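Sigrún Briem has maintained the netcode for the platform fighter Brurkex for two years. The game's open bracket at Broruvgate drew 68 entrants in June, and it was the first held entirely on the current rollback build. We spoke to her about input delay, tournament setups and the next patch.

The main change, she says, was to separate the simulation from the renderer. "The simulation runs at 60 ticks a second whatever the display is doing. Before that, a dropped frame on one machine could hold up the other player's inputs. People described it as lag, but the connection was fine."

Default input delay is now 2 frames. Players can raise it, and Briem recommends doing so on long routes. "With low delay you get more rollbacks. If your opponent keeps jumping across the screen, add a frame and test again."

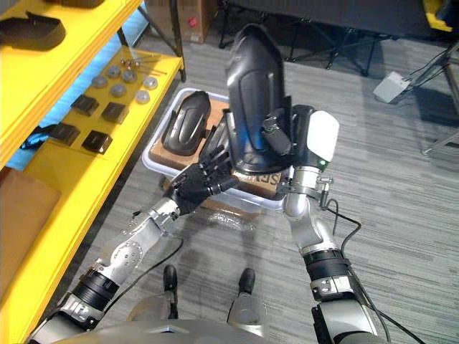
Offline play brought a different set of faults. Bastien Gilbert, who ran the bracket, logged every restart and sent her the list. Most came from controllers being unplugged during the results screen, when the game was still writing the replay file. "The fix was to finish the write before reading the ports again," Briem says. "It was a short change. Finding it took most of a week."

Gilbert would also like a lock on the pause button. "Somebody leans on it in the last round and then we are reading the rulebook," he says. A lock is planned for the tournament menu, switched off by default.
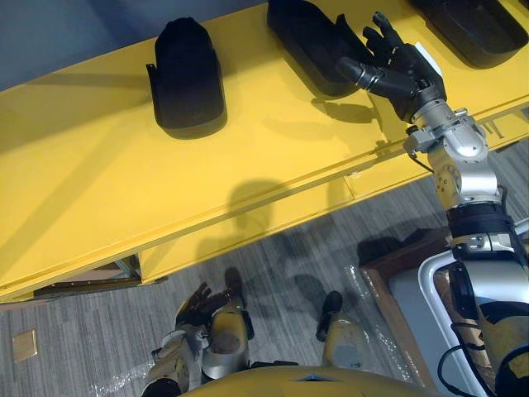

Black parts on a yellow tabletop.

Balance is handled separately, by a designer Briem will not speak for. She does confirm that Fokine's air dash will be shortened and that Cassim's counter is unchanged. Both decisions drew on a set of 835 ranked replays, filtered to remove matches with heavy rollback.

The patch is due on 17th August. Replays saved on the old version will not load in it, and Briem advises players to export any they want to keep as video first.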